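Ceston Street Community Garden, minutes of the December meeting

Hajnalka Vörös opened at 7 pm and thanked everyone, very warmly, for coming out on such a sticky evening. Apologies from Sang Hầu. The last minutes were accepted with one spelling fixed.

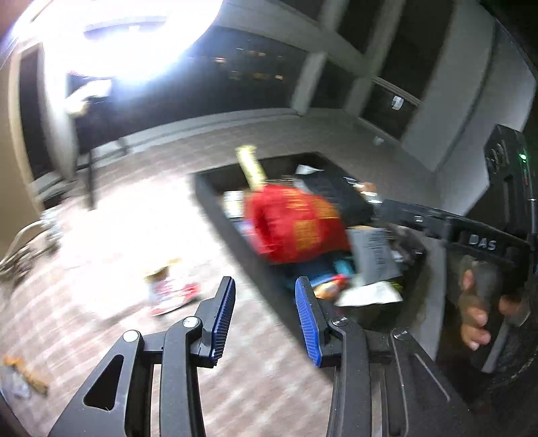 Water came next, and took a good while. The bill was $1,679, and Vinh Huỳnh thinks the tap by the lemon trees is the culprit (he has his eye on it!). Agreed that he get a plumber's quote.

Esperanza Zamora reported 22 plots taken and eight people waiting, a lovely problem to have.
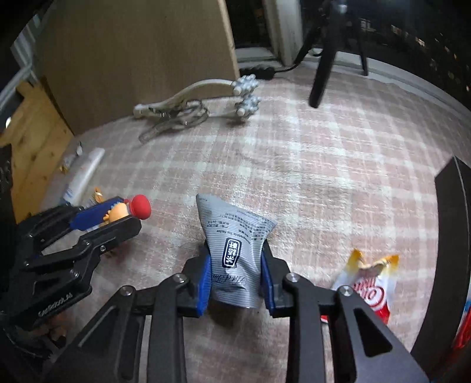
She'd like to halve the two big plots along the back fence, and after plenty of friendly talk this was carried.

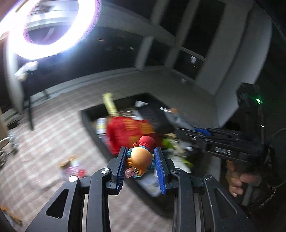 Can people on the waiting list come to the Wednesday working bee?
They're most welcome, and should bring gloves and a hat.

Hiếu Trình will order 12 bags of mulch. Closed at 8.40 pm, followed by tea.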